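作業台

作業台（さぎょうだい）は、組立、加工、検査、調理などの作業を行うために用いられる、水平な天板を備えた台の総称である。ワークベンチとも呼ばれる。

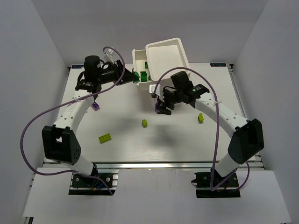

淡い灰色の壁で三方を囲った白い天板の作業台

概要
作業台は天板と、それを支える脚または架台から構成される。机との境界は明確でないが、一般に荷重や衝撃に対する強度が重視され、工具や治具を固定するための溝、穴、万力などを備えるものがある。設置方式により、据置式、移動式、折畳式に大別される。

天板
天板の材質は用途に応じて選定される。木工では厚い広葉樹の集成材が好まれ、金属加工では鋼板が多い。食品を扱う場所では清掃の容易なステンレス鋼が、電子部品を扱う場所では静電気の蓄積を抑える導電性マットを敷いたものが用いられる。明色の天板は小さな部品を見分けやすいが、照明の反射が強い場合には艶消しの仕上げが選ばれる。

高さ
適切な高さは作業の内容と作業者の体格によって異なる。精密作業では肘よりやや高く、力を要する作業では肘より低く設定するのが通例である。家具製造業のプレブリー社は、調整幅300ミリメートルの昇降式作業台「プリルカ」を製造しており、10段階の高さを選択できる。

囲い
天板の周囲に壁や衝立を設ける形式もある。部品の落下や粉塵の飛散を抑えるほか、背景を均一にして対象物を見やすくする目的でも採用される。前面は開放されることが多い。

研究
ラッタナー・チャンタラシーは工房における作業姿勢を調査し、天板の奥行きが600ミリメートルを超えると、奥に置いた工具を取る際に前傾が大きくなると報告した。

関連項目
万力
治具
人間工学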